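Home News Fixtures Tickets Visits Contact

Open day at the Londov training ground

Londov opened their training ground to supporters on Wednesday, three days before the home game against Pulimora. The gates opened at 10 and the first group went straight to the main pitch, where the squad was already warming up.

Head coach Iman Chraibi ran the session herself. It was mostly short passing in tight areas, then a game across half the pitch. She kept stopping play to move the back line up a few yards, something the team struggled with in the 3-0 defeat at Tazi in November.

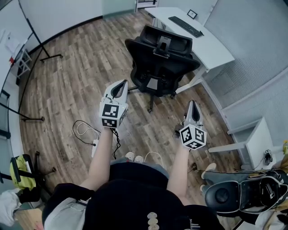 After training we went into the main building, which the club took over when it left its old base on Gronus Road. The changing rooms and gym are on the ground floor, and the offices are upstairs. They are small, with wood-plank floors, and the stairs up to them are narrow, so we waited our turn. The ticket desk will stay at the stadium for now.

Chraibi took questions for half an hour. Most were about the striker position. She said the club would look for a loan player in the new year but would not be rushed — the budget is smaller than last season's.
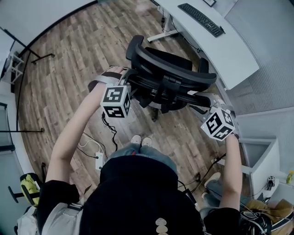
She was also asked about the under-18s. Two of them trained with the first team in the morning, and she expects at least one to be on the bench against Pulimora. The average home crowd this season is 2870, and she said she would like to see more of the younger fans behind the goal.

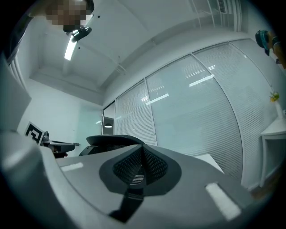
Black mesh vent, with the room's walls and ceiling beyond.

Lunch was soup and rolls in the players' canteen. The second group, 60 people in all, came in as we left. Tickets for the Pulimora game are on sale at the stadium until noon on match day.

Last updated: December 15, 2021

Contact the club | Copyright Londov Supporters | Back to top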